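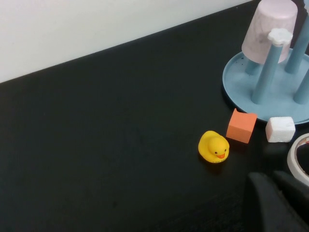

Communiqué de presse
Bretgate lance Muli, une gamme d'accessoires de cuisine pour ceux qui n'ont pas la place

Le 23 octobre 2018

Les cuisines rapetissent, les catalogues grossissent. Bretgate, maison d'articles ménagers, a décidé de s'intéresser aux premières et présente Muli, une collection de 88 références conçues pour les logements où le plan de travail sert aussi de bureau, de table à langer et, les jours fastes, de plan de travail.

La gamme comprend des passoires pliantes, des boîtes empilables, des égouttoirs et un porte-éponge qui a demandé 2 ans de mise au point. L'équipe préfère ne pas dire combien de réunions lui ont été consacrées. Les formes sont arrondies, les couleurs volontairement douces.

« On nous a longtemps réclamé un couteau connecté. Nos clients, eux, voulaient savoir où poser leurs verres », explique Stella Gachanja, directrice de la collection. « Nous avons fini par écouter les clients, ce qui a beaucoup surpris en interne. »

Avant le lancement, 107 foyers ont essayé les prototypes chez eux pendant 80 jours. Leurs remarques ont conduit à retirer du catalogue une essoreuse à salade que les participants décrivaient, avec une belle unanimité, comme bruyante. Le presse-ail a été sauvé de justesse, après un changement de manche.

Le dessin des produits a été confié au studio Stument. La distribution est assurée par Gilen, dont les magasins recevront l'ensemble de la collection d'ici la fin du mois. Une seconde série, consacrée au rangement des couvercles, suivra en février. Bretgate invite les propriétaires de couvercles dépareillés à patienter jusque-là.

Contact presse : Stella Gachanja, Bretgate. Visuels et échantillons disponibles sur demande, porte-éponge compris.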